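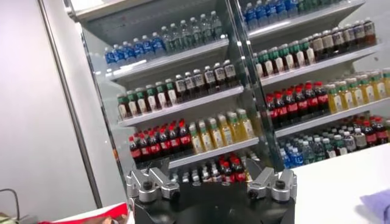

Re: [stores] Drinks coolers, order of the rows

From: Aksel Stougaard
To: stores list
Date: September 28, 2021

Hülya Çetinkaya wrote:

> Before the October delivery I would like us to settle how the two
> drinks coolers are filled. Right now it depends on who is on shift.
> Hryhorii puts water on top, Nazmiye puts it at the bottom, and last
> week I found the same juice on two different shelves.
>
> My questions:
> 1. Do we keep water on the top shelf?
> 2. Does every drink get one full row, or do the fast sellers get two?
> 3. What happens to the small bottles?
> 4. One of the left shelves does not sit level. Is that a problem?
>
> Please answer on the list and not by phone, so that the Helov store
> can follow along. They get the same coolers next month.
>
> Hülya

Hülya, all,

Answers in your order, then a few things you didn't ask.

1. Water on the top shelf

Yes, leave it there. In the left cooler the blue caps go on the left end of the top shelf and the green-capped clear bottles go to the right of them. People looking for water look at the label color first, and the blue and the pale green are easy to tell apart when they are side by side.

I know Nazmiye's point about weight. A full case of water is heavy to lift to that height, and she is right that the bottom would be easier on the back. My suggestion is to open the case on the cart and put the bottles up a few at a time. The step stool is behind the door to the back room and should stay there.

2. One row or two

One row for each drink to start with, two kinds of drink side by side on a shelf. For the left cooler that gives:

Top shelf: blue-capped water, then the green-capped clear bottles.
Second shelf: the dark brown drink with green caps and white labels on the left, then the dark bottles with white caps and white labels.
Third shelf: red-capped cola on the left, yellow juice with green caps beside it.
Bottom: more red-capped cola, and the small clear bottles with white caps.

So cola already has a second place, at the bottom. I would keep that and not give anything else a second row until we have seen a full month. The Stulley store tried two rows for juice over the summer and ended up throwing out 13 bottles that had gone past date at the back.

Please watch the second shelf. Both drinks there are dark and both have white labels, so the cap is what you go by: green left, white right. I have found them mixed more than once, and then the price strip is wrong for half the shelf.

3. Small bottles

They stay at the bottom, but they need some order. They get crowded together down there, and it is hard to take one out without knocking over its neighbor. Hryhorii suggested a divider between the small bottles and the cola. I asked Bonsu and they sell a clear one that clips to the front rail. I have ordered 2 and we will see how they hold up. If they work I will order for Helov as well.

Until they arrive, put out fewer of the small ones and keep the rest in the back room. A half-full row that stands straight is fine with me.

4. The shelf that isn't level

Hüsnü Oral looked at it with me on Friday. One of the four clips had been put back one slot too low after cleaning, at the right-hand end. Bottles will stand on it as it is, but they creep toward the low side and the row closes up against the next one. Empty the shelf before you move a clip. Do not lift one end with the bottles still on it.

While you are there, check the other shelves. If you are not sure a clip is all the way in, push down on the empty shelf with your palm at each corner. It should not move.

Now the other things.

Facing. Labels to the front, caps in line, bottles pulled up to the front rail. Evening shift does this at closing and morning shift only fills. We had both shifts doing both jobs and neither got finished.

Rotation. New bottles go in behind old ones. This is on the sheet already, but with the top shelf people tend to push new water in at the front because it is hard to reach the back. Take the front bottles out, put the new ones in, put the old ones back. It takes a few minutes longer and we have to live with that.

Glass and metal strips. The upright between the two coolers shows every fingerprint, and since it reflects the bottles on both sides the marks are easy to see from the door. Wipe it with the dry cloth after the wet one or it streaks. Same goes for the metal edging.

Lights. Leave the shelf lights on during opening hours. The juice in particular looks dull without them. If one starts to flicker, write it in the book with the shelf and the side, and I will pass it on to Droston. They want to know which tube it is before they send anyone.

Quantities. The October order is 179 cases for both stores together, and around 70 of those are water. The back room won't take that in one go, so the delivery is split over two mornings. Nazmiye has the times. Please keep the floor in front of the coolers clear on both – the cart needs the full width to turn.

I would like to put the shelf order on a printed card inside the back room door. Hülya, if you agree with the list under point 2, I will make the card this week. The right cooler I have left out on purpose, because Hryhorii is still moving things around in it and I would like to hear from him first.

Hryhorii, can you write down what you have on each shelf there, top to bottom, left to right, and send it to the list?

Aksel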